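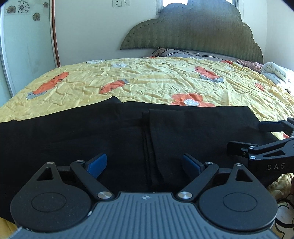 La modista de Gornano lleva media vida arreglando ropa ajena y todavía le sorprende lo poco que la gente mira una prenda antes de comprarla. Nos recibe en la trastienda de su local, en una calle corta que baja hacia el mercado, con la radio puesta y un café que se le enfría. Prefiere que no pongamos su nombre. «El taller se llama Sqalli, con eso basta, el que me busca me encuentra». Lo que más le llega en noviembre es ropa negra: abrigos, pantalones de vestir, faldas para bodas de invierno y para entierros. Una prenda negra extendida sobre la cama, con la tela doblada por el medio, dice poco a primera vista. «El negro lo tapa todo. Hay que abrir los pliegues con la mano y buscar la costura con los dedos, porque con los ojos no la ves».

Aprendió el oficio en la fábrica de confección de Gerano, donde entró de aprendiza y salió de encargada de línea. De aquella época guarda unas tijeras y un recibo por 3.948 piezas terminadas en una temporada, que tiene sujeto con un alfiler detrás de la puerta. «Eran forros. Solo forros. Una no veía nunca el abrigo entero». Cuando la fábrica cerró, compró dos máquinas de segunda mano y alquiló el local. Las dos siguen funcionando, aunque a una hay que ayudarla con el volante al arrancar.

Le preguntamos qué se puede arreglar y qué no. Contesta sin pensarlo mucho. Un bajo, siempre. Una cremallera, casi siempre, si la tela de alrededor aguanta. Los hombros de una americana le dan más respeto. «Puedo hacerlo, pero tengo que desmontar la manga, y cuando le digo el precio a la clienta se la lleva otra vez a casa». Los jerséis de punto fino los manda a Trevside, un taller de remallado con el que trabaja desde hace años, y avisa de que tardan.

Del precio habla con calma. Un bajo de pantalón lo cobra igual que el año pasado - la luz no se la cobran igual, dice - y no piensa subirlo hasta enero. Hay clientes que protestan porque el pantalón les costó menos que el arreglo. «Yo les digo que tienen razón y les doy la bolsa. La mitad vuelve».

También vienen chicas jóvenes, más que antes. Traen ropa de sus madres o comprada de segunda mano, y quieren que les quede a su medida. Algunas preguntan si da clases. Durante un tiempo las dio, a grupos pequeños, por la tarde, pero lo dejó porque se le acumulaban los encargos. Ahora solo les enseña a coser un botón mientras esperan. «Con un poco de cuello, para que pase el ojal. Si lo pegas a la tela, lo arrancas en una semana».

Antes de irnos entra un hombre con un abrigo al brazo y pregunta si puede estar para el viernes que viene. Ella le da la vuelta a la prenda, mira el forro por dentro y pasa el pulgar por la sisa. Le dice que no, que en dos semanas. El hombre lo deja.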